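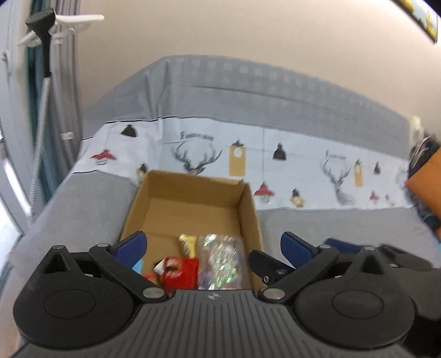

An open cardboard box on a grey cover.

Order messages and what they leave out

16 September 2024 | Posted by admin | 4 comments | 14 shares

I have been working through the order messages at Briltgate, the homeware shop where I look after customer contact two days a week. The shop sends a message at each stage of an order, and the templates had grown to 14 over several years. Each one was written when a particular problem came up, and none had been removed.

The starting point was the contact log in Histier, our helpdesk tool. I took one batch of 763 orders and matched them against incoming emails and chats by order number. That gave 328 contacts. Some customers wrote more than once, so the number of customers involved is lower, but I kept the count by contact because each one takes somebody's time to answer.

Histier has a reason field which staff fill in by hand. I ignored it. The default value is "Delivery", and it gets left on for anything from a missing screw to a change of surname. I read the first line of each message instead and sorted them by what the customer was asking for. It was slow, and I would do it the same way again.

The largest group asked where the order was. Most of these arrived after our "dispatched" message, at a point when the customer had already been given a tracking link. The link was live. The difficulty was that we send "dispatched" when the label is printed, and Stonitz does not show a parcel until it is scanned at their Guthrie depot. Between those two events the tracking page says "No information found". A customer who clicks straight away, as most do, is told by us that the parcel has left and by the carrier that it does not exist.

There were two ways to deal with it. One was to explain the gap in the message. The other was to trigger the message from the first carrier scan. I went for the second. Stonitz provides a scan feed and we were already paying for it, but it was only being used for the monthly invoice check. The work was a small change to the order system and a fallback rule: if no scan has arrived by the end of the next working day, the order goes on a list for the warehouse and no message goes out.

The second group was about split orders. Where an order goes in two parcels, the old template said "your order is on its way" both times, with no list of contents. People reasonably opened the first box, found half of what they had paid for and wrote in. The new template lists the items in that parcel and, under a separate heading, the items still to come. If a date is known for those it is given. If it isn't, the line says so.

The text message version has a limit of 300 characters in our system, including the link. The item list does not fit for larger orders, so the text says "part 1 of 2" and leaves the detail to the email. I tried shortening product names automatically and stopped after seeing the results.

A smaller point on personalisation. The old templates used the first name in the greeting, again in the middle and again in the sign-off, plus a block of suggested products picked from browsing history. I have cut the name to one use and taken the block out of everything before delivery. The marketing side had a fair objection, which was that these are the most opened emails the shop sends. My answer was that they are opened by people looking for a date, and the date was sitting underneath a row of cushions. We have agreed to put the block back in the delivered message and compare.

The template count is now lower, though I am still arguing with myself over the two for collection orders, which differ by one sentence.

I have no results worth printing yet. The scan trigger has only just gone live, and the mix of orders changes a good deal towards Christmas, so I will pull a comparable batch in November and sort it by hand again. The Histier default has been changed to blank in the meantime.

Comments (4)

backofhouse: Same problem with label time against scan time here, different carrier. How do you handle orders scanned at the depot but not by the driver?

admin: They count as scanned. The driver scan sends the "out for delivery" message, which I left alone.

plainparcels: Would be interested in the wording for "no date known". Ours reads like a threat.

admin: "We don't have a date for these items yet. We will email you when we do."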